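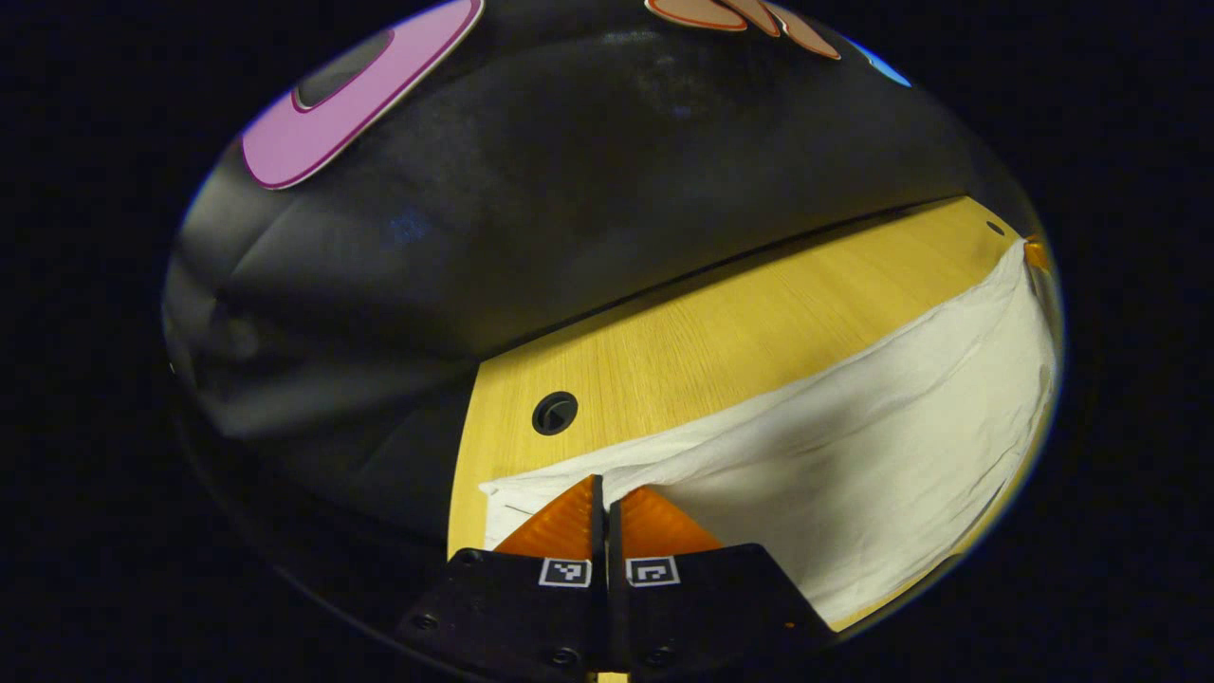 Six winters behind the counter at Gidport

October
By the Zenine Street newsletter

I'd been meaning to sit down with the woman who runs the repair counter at Tessier for ages, and last month she finally gave me an hour (and a very strong cup of tea). She mends coats. Zips mostly, but also linings, cuffs, and pockets that have given up after years of car keys.

"People come in looking guilty," she told me. "They say, oh, it's an old thing, you'll probably tell me to chuck it. I hardly ever do!"

She learned from her mum in Traltunow, on a machine so heavy it took two of them to shift it to the window. Her favourite jobs are wool coats with faded colour, where she has to hunt through the thread drawers for a match. She owns 103 spools of grey. I laughed, and she didn't.

"Grey is hard. You hold it up inside and it's perfect, then you walk out to the footpath and it's purple."

I asked what she charges for a zip and she said it depends on whether you've had a go at it yourself first, with a pointed look at my jacket. Fair enough, I'd used glue.

The busy stretch starts when the first cold mornings hit, and the wait can get out to 10 days. She reckons she's done 3000 coats since she moved to Gidport, going by the ticket stubs in her biscuit tins.

Would she ever take on an apprentice? "If they can unpick a seam without sighing, yes."

My jacket's still there. She wants to redo the collar too, and I've been told not to ring before she rings me.

Contact us | Copyright Zenine Street newsletter | Back to top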